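Minutes, working group on sorting machines, March

Present: Hannelore Pichler (chair and notes), two members from Gisler, one guest from Nulell.
Start: 4 p.m.

1. Notes of the last meeting
Accepted with no change.

2. The sorting task
The chair reminded the group of the question from Brastalico: can an arm do the sorting at the packing bench, so that the staff can do other work? We look only at small parts that must go into colored bins.
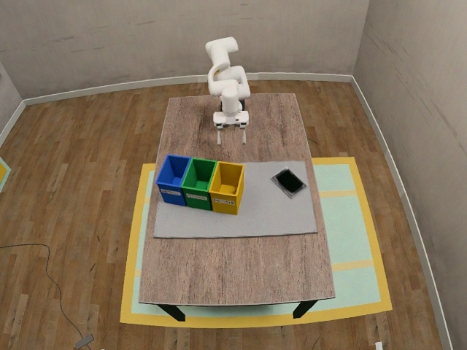
The Gisler members think the task is still too easy. On their shop floor the parts come mixed and sometimes in plastic bags. The chair agreed, but she wants to keep the simple task until its results are clear.

3. Simulation or real bench
The guest explained that Nulell tests everything in simulation first. A mistake there costs nothing. Gisler asked how much of it will be true on a real bench.

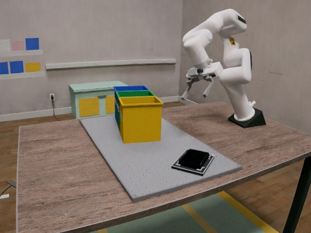 It was agreed that 70 simulated runs must be recorded before any money is spent on a real arm. Drukiris will be asked for a price in the meantime.

4. Chores at home
Short discussion. One member would like the same arm to put away dishes and toys. The group finds this too early, because every kitchen is different.

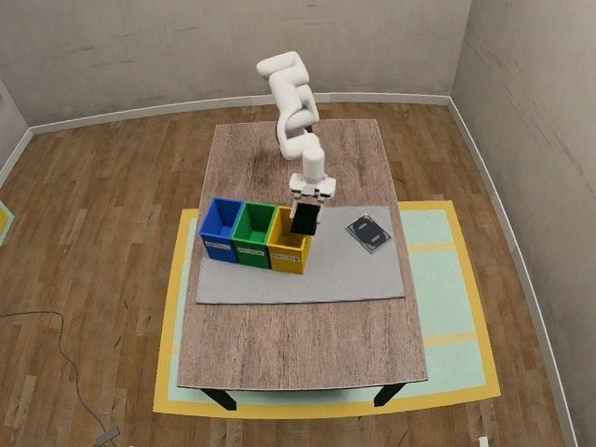
Simulated sorting task: black part held at the yellow bin.

5. Speed
No decision. Gisler will measure how long a person needs for the same work and send the times to the chair.
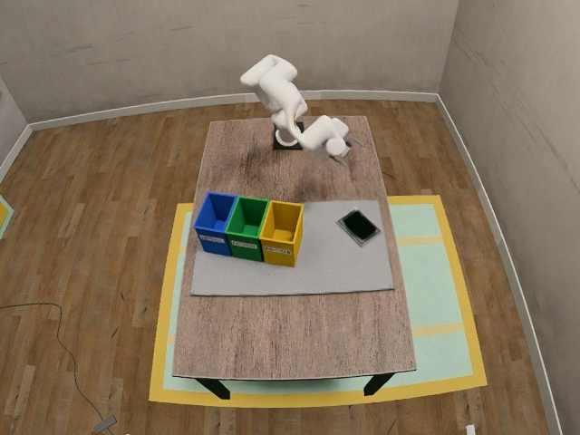
6. Other business
The next meeting will start at 2 p.m. The guest will bring the list of failed runs.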